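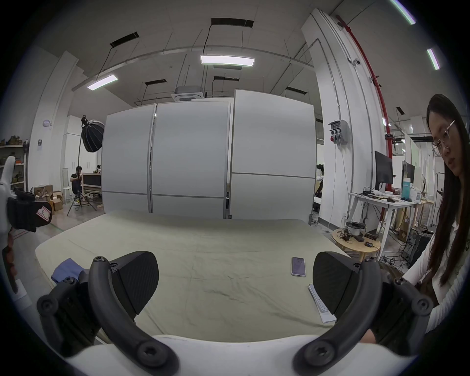

첨부 1. 천을 깐 작업대와 손으로 잡는 그리퍼

안녕하세요, 파우드 파우지(Fouad Fawzy)입니다.

장비 예산에 대해 보내 주신 질문에 답을 드립니다. 답이 조금 늦어서 죄송합니다. 제 한국어 문장에 어색한 곳이 있으면 말씀해 주십시오.

지난 메일에서 Tawfik 구매 담당이 쓰셨습니다:
> 5월 예산안에 손잡이형 그리퍼 14개가 들어 있습니다.
> 작년 계획에는 로봇 팔을 먼저 사기로 되어 있었는데,
> 순서가 바뀐 이유를 알고 싶습니다. 그리고 Grodley와
> Flerneslow 두 곳의 견적 차이가 큽니다. 어느 쪽을
> 기준으로 잡아야 합니까? 작업대와 조명도 같은 항목에
> 넣는지, 따로 신청하는지도 알려 주세요.

첫째, 순서에 대해서입니다. 로봇 팔은 주문한 후에 납품까지 기간이 깁니다. 설치할 자리의 전기 공사도 아직 승인을 받지 못했습니다. 그 동안 사람이 직접 손에 들고 쓰는 그리퍼로 작업을 시작할 수 있으므로, 저는 그리퍼를 상반기에, 로봇 팔을 하반기에 사는 것으로 계획을 고쳤습니다. 로봇 팔을 취소한 것은 아닙니다.

둘째, 견적입니다. Grodley의 금액은 개당 832유로이고, 예비 손가락 패드와 나사가 포함됩니다. Flerneslow는 개당 1,268유로입니다. 여기에는 1년 수리와 교정이 포함되지만 운송비는 포함되지 않습니다. 저는 Grodley를 기준으로 잡는 것을 제안합니다. 다만 수리비를 따로 잡아야 합니다. 저의 계산으로는 개당 대략 218유로가 필요합니다. 이 금액을 더해도 Flerneslow보다 낮습니다. Grodley의 견적은 이달 말까지만 유효하니 참고해 주십시오.

셋째, 작업대와 조명은 따로 신청해 주십시오. 장비 항목에 넣으면 감가상각 기간이 달라서 회계 쪽에서 다시 돌려보냅니다. 작년에 Jiltedside 과제에서 같은 일이 있었고, 서류를 두 번 썼습니다. 작업대를 덮는 천, 좌우를 표시하는 라벨, 손목 끈 같은 작은 물건은 소모품으로 처리하면 됩니다. 컴퓨터와 모니터는 지금 있는 것을 계속 쓰겠습니다.

그리고 한 가지 확인을 부탁드립니다. 그리퍼는 오른손용과 왼손용을 한 쌍으로 사용하기 때문에 수량이 꼭 짝수여야 합니다. 예산이 줄어도 홀수로 바꾸지 마시고 한 쌍 단위로 줄여 주십시오. 작업에서 다루는 물건은 휴대전화나 접은 천, 종이처럼 가볍고 일상적인 것이 많습니다. 그러므로 잡는 힘이 더 강한 모델은 이번에 필요하지 않다고 생각합니다. 손가락 패드는 빨리 닳는 부품이니까 예비품의 수량은 견적서에 꼭 적어 달라고 해 주십시오.

수정한 표는 오늘 오후 4시까지 공유 폴더에 올리겠습니다. 다른 의견이 있으신 분은 이 목록으로 답장해 주시면 감사하겠습니다.

파우드 파우지 드림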